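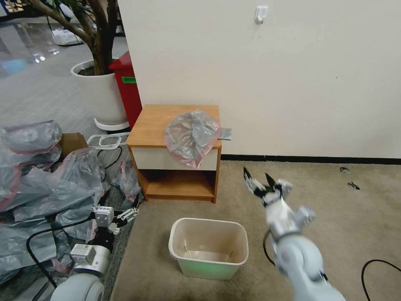
Station at Bestside, bag-lining task, head camera. Wastebasket on the carpet, one bag on the nightstand.

Notebook, Cludow project — June, entry opened 8:40 a.m.

Purpose of the session: to continue collecting demonstrations of the bag-lining task by remote control. The operator takes one bag, opens it, lowers it into the wastebasket and folds the rim over the edge. Both arms are used throughout. Poul Mogensen operated in the morning and I operated after lunch.

The target for this task is 400 accepted demonstrations. The first accepted recording of the day is number 3617 in the shared index, which runs across all tasks and should not be read as a count for this one.

Start position. The wastebasket is placed on the carpet in front of the nightstand and must be empty at the start of each recording. One bag is laid over the front of the nightstand top, with part of it allowed to hang over the drawer. The supply of bags stays in the heap to the left. The bag is to be dropped on the nightstand without arranging it. During the first block we were both smoothing it out of habit, and the recordings looked too much alike. Poul proposed dropping it from shoulder height, and this was adopted for the rest of the session.

Opening the bag remains the slow step. The film clings to itself and the operator receives no sense of touch through the controls. The method that worked best was to take the colored rim with the right gripper, lift clear of the furniture, and let the bag hang before bringing the left gripper in. Attempts to separate the layers while the bag was still lying on the wood mostly ended with both layers in the fingers. Those attempts were kept when the operator recovered without a restart and were marked "regrasp" in the log.

10:15 a.m. Paused. The left arm lagged behind the controller on fast wrist movements. Restarted the control software and repeated the Oltevby alignment check, which passed on the second attempt. The 20 recordings made before the pause are held for review and are not in the accepted total.

Time limit. Recordings are stopped at 600 seconds. Two reached the limit, both mine. In each case the rim had slipped inside the basket and I spent too long trying to pull it back out from above. Poul's approach is to lift the whole bag and begin the placement again — this is faster and gives a cleaner example. I will follow it from now on.

Carpet. Small scraps of dark debris collect on the right side of the work area. They do not affect the arms, but they should be picked up between blocks. The cables on the floor need to be checked at the same time, particularly on the right, where the base could roll onto one when it is repositioned.

Open items:
Review the held recordings for lag, with Poul.
Ask Bühler whether the softer finger pads are available for the right gripper.
Agree on one wording for a partly folded rim. The log at present has three.
Vary the position of the wastebasket more widely in the next block, including closer to the wall.

Arms parked and power off at 4:30 p.m. Log copied to the project folder.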